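Skonbridge House News
October 12, 2026

The Big Table: A Progress Report of Sorts
by Adhiambo Mutiso

Readers with long memories will recall that in the spring this column announced the big gray table on the second floor would henceforth be kept clear. I used the word "henceforth." I would like it struck from the record.

The table was bought so that tenants would have one decent flat surface to share, for spreading out drawings, eating a sandwich, or wrapping a present without using the copier lid. It has a handsome wood edge, which the catalog made a great deal of, and a top in a gray that the catalog called "calm." It is large enough that people on opposite sides can reasonably pretend not to know each other. This has been its downfall. A small table fills up and somebody has to deal with it. A big one just keeps saying yes.

I sent around a questionnaire last month and got 18 replies, which is a building record and beats the fire drill. Everybody wants the table clear. Almost everybody also mentioned one particular item of their own that ought to be allowed to stay.
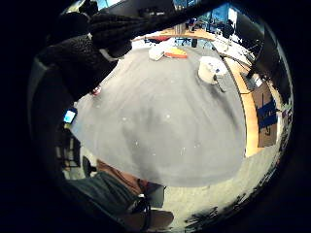

The big table, with phone.

The main finding of the questionnaire is that things don't get left in the middle. People have manners. They get pushed to the far edge, where they look as if they're on their way somewhere, and then the next person pushes theirs up against them. After a week you have a sort of coastline. Flulten, who have the corner suite, admitted to starting it with "one bag, for an hour." Urio, across the hall, say it was already like that when they moved in. I have looked at the lease dates and will be keeping my opinion to myself.

The boxes are a separate matter. A cardboard box near a table is always either about to be unpacked or about to be thrown away, and the trick is that it can stay both of those for months. If you've put tape on it, that tells me you care. Please care a little further and write your name on the tape.
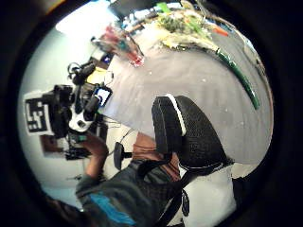 Then there's the question of chairs, which came up in the comments section (a section I won't be including next time). Several people feel that a chair at the big table belongs to whoever adjusted it last. It doesn't. The mesh-backed ones go back to whichever desk they rolled away from, and if you've found the perfect setting for the armrests, I'm happy for you and suggest you memorize it.

Food was the other big topic, and the one with the most underlining. One respondent wrote the single word "crumbs" and then signed it. I take the point. A pale gray top shows every white speck ever dropped on it, and whoever picked "calm" out of the catalog was apparently planning to eat over the sink for the rest of their life. There is now a cloth on the hook by the door. It's for the table. It is also for you, in the sense that you should be the one holding it.

Groceries are welcome to visit. I do my own shopping at lunch and I know how it is, you put the bags down for a minute and the phone rings. But a bag of anything leafy should go home the same day it arrived, and clear plastic bags in particular fool nobody, we can all see in. The heap of yellow and green at the back has become a kind of landmark, and I've heard it used in directions.

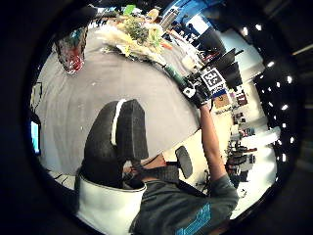
What happens now

We've put in a shelf unit by the window with 5 shelves, one for each tenant and one for things that don't seem to belong to anyone. I expect the last one to be full by the time you read this. The labels are temporary because Kudosholm haven't decided whether they are Kudosholm or Kudosholm Studio this quarter. When they know, we'll all know.

Starting this month the table gets cleared at four. That means everything off it, including the far edge, and including whatever you're thinking of right now as not really counting. Work in progress can stay out if there's a note on it saying whose it is and when it'll be done. "Soon" is not a time. Neither is "ask Flulten."

Anything left behind goes on the unclaimed shelf for 13 days and then to the charity shop, apart from food, which will be judged on its merits. 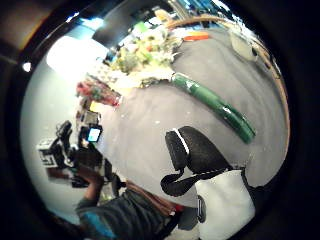 A word on exemptions, as requested by nearly all of you. I went through the list with an open mind and a cup of tea, and granted none of them. I came closest with the long green thing. It goes clear across the tabletop on the diagonal, shiny as a wet eel, and is easily the best-looking object in the building, but it also takes up the space of two people and their lunches. The little orange item over by the wooden edge had no defenders at all, which I found sad. Both may apply for a place on the shelves, though the green one will have to stand on end next to them.

Swap morning

Since we're clearing things anyway, the swap morning will be held at the big table at the end of October. Bring what you don't want, take what you do, and carry home whatever's left of yours. Last year one tenant brought a desk lamp and left with the same desk lamp, very pleased, having talked somebody else out of it. Coffee provided. Cups not provided, as all of ours went missing over the summer and are, I'm fairly sure, in your desk drawers.

Comments about any of this can be left in the box downstairs. Please don't leave them on the table.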